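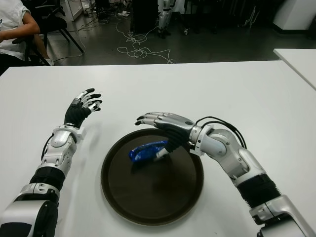
Home | Reviews | Streaming | Projection | Archive

Clestach Virtual Screening Platform: Review for Small Cinemas and Film Societies

Last updated: April

Clestach is a hosted service for venues that want to sell tickets to films watched at home. The venue sets up a page, loads or licenses a title, sets a price and a viewing window, and sends buyers a link. We ran it for 37 days on behalf of a film society in Omthorpe that normally screens in a rented hall, and compared it with Kudo, which the society used for the previous season. The program was eight features, most of them subtitled, and one block of shorts.

Setup

Account creation took one evening. The longest step was payment verification, which required a bank letter in PDF form and rejected a scan saved as a JPEG without saying why. After that, the venue page is built from a fixed template. Logo, header color and two text blocks can be changed. Fonts cannot. The page loads quickly on a phone, and the buy button stays visible when the synopsis is long.

Uploads go through the browser or a desktop uploader. The browser route failed twice on files over 20 minutes long, both times near the end, and there is no resume function. The desktop uploader does resume and should be used for anything other than trailers. The service accepts ProRes and H.264 files. It does not accept a DCP, so a society that receives its films in that format will have to ask the distributor for something else or convert the file with permission.

Processing a feature took between one and three hours. Status is shown as "queued," "working" or "ready," with no percentage. An email is sent when the file is ready, but it does not name the title, which is a nuisance with several uploads pending.

Picture and sound

The top setting is 1080p. Playback was checked on a laptop, a tablet, a Fitholm streaming box connected to a television, and a projector fed from the same box. On the laptop and tablet the picture was clean, with slight banding in dark skies. On the projector, at an image width of 8 feet, the banding was plain in two of the features and would be noticed by most viewers. Fast pans held together well. Grain in the one title shot on 16mm was smeared at every setting, and the Kudo encode of the same file kept more of it.

Sound is stereo only. A 5.1 track is accepted on upload and then folded down, and the dialogue in the folded version came out low against the music. Supplying a separate stereo mix fixes this. The option is on the second tab of the title screen, under "Alternate audio," and the setup guide does not mention it.

Subtitles

Subtitles can be burned in or supplied as SRT or VTT files. Separate files stayed in sync across all the devices tried. Viewers can change the size but not the position, so a line of subtitles will sometimes sit on top of a printed caption in the film. Accented characters displayed correctly once the files were saved as UTF-8. In any other encoding they turned into question marks, and the upload check did not catch it. Play each title through to its first accented word before opening sales.

Two subtitle tracks can be offered per title. Kudo allows one. For the shorts block this mattered, as we were able to offer a standard track and a captioned track with sound effects marked.

Viewing window

The window has two parts: the period in which a ticket may be bought, and the number of hours allowed after pressing play. We set the second to 48 hours. The countdown starts when the trailer plays if the trailer has been attached as a pre-roll, and this caused most of the complaints we had to handle. Attach the trailer to the sales page instead.

A fixed start time is also possible, so that everyone begins together at 7:30 p.m. In this mode the player opens early with a holding card and a text chat. Late arrivals join at the point the film has reached and cannot rewind. The chat can be turned off before the film starts but not during it.

Region limits work by IP address and can be set by country or state. A finer limit by zip code is listed as a feature but relies on the billing address, so it does not restrict where the film is watched. Distributors should be told this if the license names a local area.

Ticketing and reports

The society sold 109 tickets over the test. Of those, 14 led to a support message of some kind. The largest group concerned the countdown problem above, and the next concerned links caught by spam filters. Links can be resent from the order screen with one click. Refunds take three clicks and arrive on the buyer's card within the week.

Member discounts are handled by code. Each code can be limited to one use or left open, and codes can be loaded from a spreadsheet. There is no way to tie a code to an email address, so a single-use code passed to a friend will work for the friend.

Reports are the strongest part of the service. The daily file lists gross, fees, refunds and net for each title, in a layout that can be sent to a distributor without editing. Kudo gives a monthly total and leaves the split by title to be done by hand. Clestach also shows how far each viewer got through the film, grouped in quarters. The shorts block lost viewers after the second film, and the features mostly held theirs.

Live events

Introductions and Q&A sessions can be run inside the player. Delay was long enough that questions typed in the chat reached the host well after the subject had moved on. Recording is automatic, and the file can be attached to the title for later buyers. The recording is 720p and cannot be trimmed, so the opening minute of microphone checks stays in unless the file is downloaded, cut and uploaded again.

Verdict

Recommended for societies running subtitled features who need title-by-title accounts. Kudo remains the better choice for work shot on film, or where the audience is likely to use a projector. Neither is suitable if a surround track must be delivered.

Good: reports, dual subtitle tracks, fast resend of links.
Poor: grain, stereo only, countdown triggered by pre-roll, weak upload checks.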